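My grandmother kept a bucket under the kitchen sink with everything she needed to clean a house, and I mean everything. Vinegar, a box of baking soda, a bar of yellow soap going soft on one side, two rags and a brush with most of its bristles. That was it! I counted the bottles under my own sink in April and there were 9 of them, and I still couldn't have told you which one was for the shower.

So this spring I've been trying to go back to the bucket, more or less. Part of it is money and part of it is that the hall closet in our place is tiny, but mostly I just missed the smell of her house on cleaning day. My friend Elaine came over for coffee when I was in the thick of it and laughed at me for a good long while, then went home with a jar of my soap paste – so who won that one, I ask you.

The kitchen was easy. The bathroom is the room that made me nervous, and I think it makes most people nervous, judging by the mail I got after my last post. (Thank you, by the way! I read every one, even the very long one about septic tanks.) We've all been taught that a bathroom needs something blue and strong in it or we'll all come down with a fever.

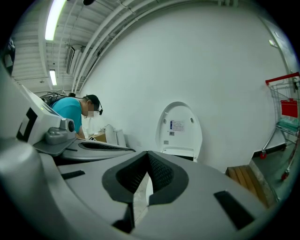
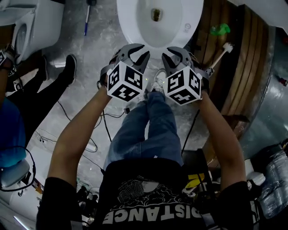

Photos: Renato Tagle

Anyway, my bathroom routine now takes place in the evening, after the dishes, when the house has gone quiet. I shake baking soda around the bowl, pour in a good splash of vinegar, and go and brush my teeth while it fizzes. Then I scrub. The fizz doesn't do as much as I used to believe, and I've made my peace with that, but the baking soda is nicely gritty and the vinegar does help with the hard water ring if I leave it to sit overnight by itself. We have terribly hard water here in Viltgate.

One thing my grandmother drilled into me, and I'll pass it along: never, ever mix vinegar with bleach. If there's bleach in the room, the vinegar stays in the kitchen.

The sink and the tub get the soap paste, and the mirror gets a damp rag and then a dry one. I gave up on newspaper, which left gray smudges all over the light switch.

Next I want to tackle the oven, which I've been putting off since before the holidays. If you have a method that doesn't involve fumes, please write and tell me – I've got the rags ready.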